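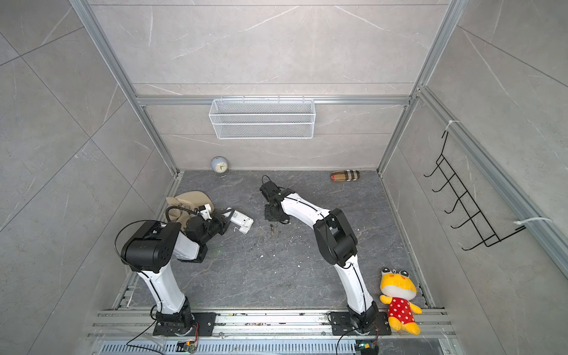
Abb. 1: Zweiarmzelle im Projekt Brindimine, beide Arme auf der gemeinsamen Montageschiene.

Zwischenbericht Brindimine, Arbeitspaket 3: Greifen gemischter Haushaltsgegenstände
Berichtszeitraum bis Ende September
Vorgelegt von der Projektstelle Duklow

1. Stand der Arbeiten

Geplant waren für den Zeitraum 1000 Greifversuche mit beiden Armen. Durchgeführt wurden 300. Der Rückstand geht auf einen Fehler am linken Arm zurück, der die Zelle 21 Tage stillgelegt hat. Die Versuche mit weichen Gegenständen (Stoff, Plüsch, Hausschuh) laufen seit der Wiederinbetriebnahme wieder, die Versuche mit harten Gehäusen nur eingeschränkt.

2. Störung am linken Arm

In Versuch 126 hat der linke Greifer ein Gerätegehäuse nach dem Schließbefehl nicht mehr freigegeben. Die Steuerung meldete „Greifer offen“, die Backen standen aber weiter unter Kraft. Der Arm fuhr mit dem Gehäuse zur Ablageposition und drückte es dort auf den Boden, bis die Stromgrenze im Ellenbogengelenk ansprach. Der rechte Arm war zu diesem Zeitpunkt auf dem Weg in denselben Bereich und wurde von Hand über den Not-Halt gestoppt. Verletzt wurde niemand. Das Gehäuse war gebrochen, am Greifer wurde eine Backe getauscht.

Die Auswertung der Protokolle ergab zwei Ursachen. Die Positionsrückmeldung des Greifers fiel sporadisch aus, und die Steuerung verwendete in diesem Fall den letzten gültigen Wert weiter. Der Ausfall ließ sich nachstellen, indem der Arm weit nach vorn gestreckt und das Kabel am Ellenbogen dabei auf Zug gebracht wurde. Außerdem war die gegenseitige Sperre der Arme nur für den Normalbetrieb eingerichtet. Bei einem Fehler des einen Arms lief der andere weiter.

3. Maßnahmen

Das Kabel am linken Arm wurde ersetzt und mit größerem Bogen verlegt. Bleibt die Rückmeldung aus, gilt der Greifer jetzt als geschlossen und der Arm hält an. Ein Halt an einem Arm stoppt immer auch den anderen. Die Änderung an der Steuerung hat Jundo geliefert, die Abnahme erfolgte an einem Montag ohne Beanstandung.

Offen ist die Zugentlastung am rechten Arm. Sie ist baugleich mit der alten Ausführung links. Bis zum Umbau fährt der rechte Arm mit halber Geschwindigkeit. Das Ersatzteil ist bei Upadhyay bestellt, ein Liefertermin liegt noch nicht vor.

4. Auswirkungen auf Zeitplan und Mittel

Meilenstein 3.2 verschiebt sich um einen Monat. Die Kosten für Kabel, Greiferbacke und Abnahme werden aus dem Ansatz für Verbrauchsmaterial gedeckt, zusätzliche Mittel werden nicht beantragt. Die Versuche vor der Störung bleiben in der Auswertung, ausgenommen diejenigen, in denen die Rückmeldung nachweislich fehlte. Die Liste der ausgeschlossenen Versuche wird mit dem nächsten Bericht nachgereicht.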